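From the Grarnby newsletter, July

Shares 15 | Comments 3

Now that the long evenings are with us, I've been having a proper think about tidying, and in particular about the humble plastic bin, which I have come to love rather more than is sensible. For years I kept my bits and pieces in lovely old biscuit tins, and very handsome they looked too, but I could never remember which one had the string in it (it was always the last one I opened!). So this spring I changed over to the cloudy, see-through sort, and my mornings have been calmer ever since.

My advice, for what it's worth, is to put the bin on a clear bit of table before you put anything in it, and have a good look at the size. They always seem bigger in the shop. Then fill it with one kind of thing only — all the ribbon, say, or all the spare plugs — and stop before it's full to the brim.

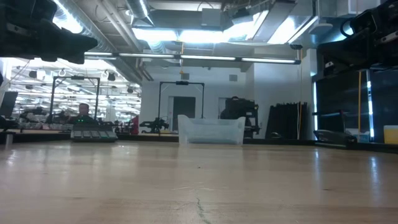
Nermina Grgić has written to say that she likes the frosted ones too, but still sticks a paper label on each end, as buttons and beads look much the same through cloudy plastic. I shall be getting my labels out after tea.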